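The Small Stuff Box: talk notes, Friday group, Trullberg room

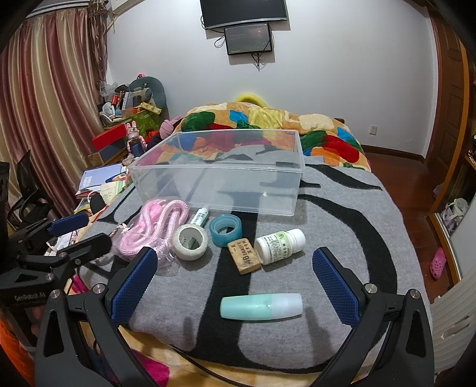

ok so start with the question. Who has a drawer at home with tape, a dead pen, half a tube of something? Hands up. Wait for it.

My point for the next 8 minutes: small stuff needs ONE box and one flat surface to sort on. I use the bed. Big, soft, nothing rolls off and breaks.

Tip it all out first. Don't sort in the drawer, you'll just stir it.

Clear box, open top. See-through walls matter more than size. Lid = one more thing to lose. (Yoga Oei will disagree, let her, she likes lids. Move on.)

Then go thing by thing:
- medical tape. Keep. Goes with first aid, not with the other tape
- light blue tape, the see-through kind. Desk pile
- eraser. Desk pile
- pink rope, all in a tangle. Untangle it NOW or it goes back in a tangle forever. Plastic bag off it first
- small tubes. Read the label, check teh date, then decide
- medicine bottles. Slow down here!! Never tip loose pills together. Keep the label on. Out of date goes back to the pharmacy. Lock away if kids visit

Little bottles: stand them up in the box, caps on tight. Lying down they leak, ask me about December.

Story, if time: my aunt's place in Mondarcombe, 47 rubber bands in one kettle. Pause for laugh. If no laugh keep going

Plain blanket or patterned? Somebody always asks. Gray with bold stripes works fine, it's the busy quilts that swallow a white cap. Fold the comforter back to the pillow end, work on the flat part.

Where does the box live after? Same shelf every time. Mine is by the door. Not under the bed, you wont look there.

Handout is on the chair by the exit, Miltia sheet, both sides.

Questions. Stop by 10 to, they need the room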